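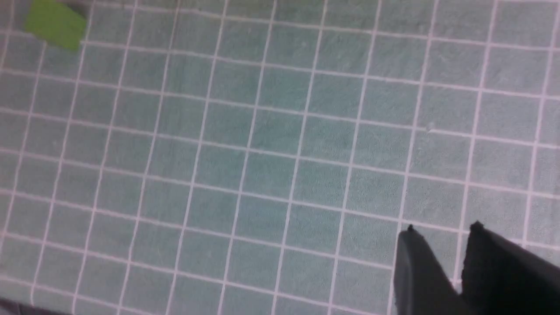 Grid slip

Grid slip (also called tile slip, or "off by one" by most of the people who have to deal with it) is a fault in robots that use a camera near the gripper to work out where they are over a patterned surface. The robot loses track of which square it is looking at, picks a neighbouring one that looks just the same, and carries on quite happily in the wrong place. I keep this page of the wiki going, and I've had more slips than I'd like to admit, so you'll find my own notes mixed in with the general stuff.

Name

I first met the term in the notes for Plolero, the free positioning program a lot of us use on small arms. Older pages say "lattice error", and you'll still see that in the Jateo manual. They mean the same thing.

What goes wrong

A tiled worktop is lovely for a camera in one way: straight pale lines, plenty of corners, good contrast. The trouble is that one corner looks very much like the next. If the arm moves less than half a tile between two pictures, the software can match each line to its old self without any bother. If it moves further than that (a jerk, a dropped picture, a joint that's a bit loose) the closest line may well be the wrong one. The match still scores well! The program reports that all is fine, and every position after that is out by one whole tile.

Looking along the surface at a slant makes it worse. The far tiles bunch up, the lines go soft, and the software has less to hold on to just where it most needs help.

Signs of it

The fingers close on nothing, or come down beside the thing they were sent for. The error is nearly always a whole number of tiles, and it stays the same from one try to the next, so it's fairly easy to tell apart from a worn joint, where the misses wander about. Do measure it before you change anything. I once spent a whole evening tightening screws on an arm that was out by 26 millimetres every single time, with tiles that were, yes, 26 millimetres from line to line.

The Nelotberg fault

The case people usually bring up is the one at the Nelotberg workshop, where I was helping out one June. We had an arm wiping down a tiled bench and moving small things out of its own way. It had done 200 runs without a slip and we'd all stopped watching it closely, me included. On the next run it lost 2 tiles in one go during a fast swing, went past the end of the bench and pushed its fingers down hard against the metal rail. The stop on the wrist should have cut in straight away, but I'd set the force limit far too high after a run of false alarms the week before. One finger mount cracked and the rail got a dent. My hand had been on that rail a few minutes earlier, and I still think about that.

The log was the odd part. The match score never dropped below the warning level, before or after the slip. We'd been treating that score as a safety check and it simply isn't one.

Ways to avoid it

Put something on the surface that doesn't repeat. A printed marker is best, but a bright block fixed in a known spot does the job if the camera can see it from most places. Fixed is the word that matters, as a block that gets nudged gives you a brand new fault.

Slow the arm down over the pattern. Nadar, the add-on I use for Plolero, has a setting that holds the speed so that the view never shifts by more than half a tile between pictures. It's off unless you turn it on.

Check against the joint readings too. If the camera and the joints disagree by most of a tile, stop the arm and have a look at it. Mine now stops and goes back to its start point after every 8 moves, and it has made the whole job slower and a good deal duller to watch.

Leave the force limit low and put up with the false alarms.

See also: Camera calibration; Force limits; Lost steps; Markers and targets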